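Mirdale local history society opens archive of the town's lamplighters

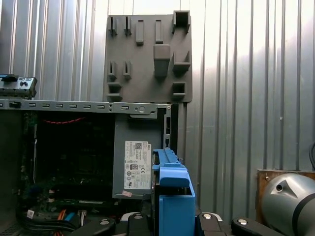
An open desktop computer chassis with a grey plastic panel standing behind it.

The Mirdale Local History Society has put its collection of papers on the town's gas lamps and lamplighters on public view. More than 400 documents can now be read at the society's reading room in Dondum Street, and copies can be ordered by post.

The papers cover the years in which Mirdale's streets were lit by gas, from the first lamps outside the corn exchange to the last ones on the canal side. They include wage books, route maps, letters of complaint, bills for glass and mantles, and a run of notebooks kept by the lamplighters themselves.

Most of the collection came from the old Policarpio works, which supplied lamp brackets and lanterns to the town and to several villages nearby. When the works closed, its office papers went into tea chests and were moved between three different addresses. The society was given them by the family and has spent four winters sorting, cleaning and listing them.

At its height the town employed 10 lamplighters. Each had a fixed round, walked twice a day, and carried a pole and a short ladder. The wage books show that a man was fined if a lamp on his round was found unlit, and that he was paid extra in fog. In summer the rounds were shorter and several of the men took work on farms until the evenings drew in.

Letay Gudeta, the society's archivist, said: "The notebooks are the part people ask for first. The men wrote down broken panes and leaking taps, because that was their job, but they also wrote down who was out late, which dogs to avoid and where they could get a cup of tea at five in the morning. One of them kept a record of the weather for nine years."

The letters of complaint make up a large part of the papers. Shopkeepers in the High Street wanted their lamps lit earlier. A schoolmaster in Chapel Row wanted the one outside his bedroom taken away. A long exchange between the vicar and the gas company over a lamp at the churchyard gate runs to 31 sheets and was never settled.

Fuad Derese, chair of the society, said: "A lot of families here have a lamplighter somewhere in the family tree and know very little about him. We have names, rounds and wages for nearly all of them. If you have a surname and a rough idea of the years, we can usually find something."

The society has also published a booklet, Lighting Mirdale, which draws on the papers and includes a fold-out map of the rounds. A first printing of 700 copies is on sale at the reading room, the town library and Dritel Books in the market place.

A talk on the lamplighters will be given in the reading room in January, starting at 7.30pm. Entry is free but seats should be booked in advance.

The society would like to hear from anyone who has photographs, tools or lamp fittings from the gas years. Items can be lent for copying and will be returned.

The reading room is open on weekday afternoons from 2pm until 5pm. Visitors who want to see the original notebooks are asked to write beforehand.

Ends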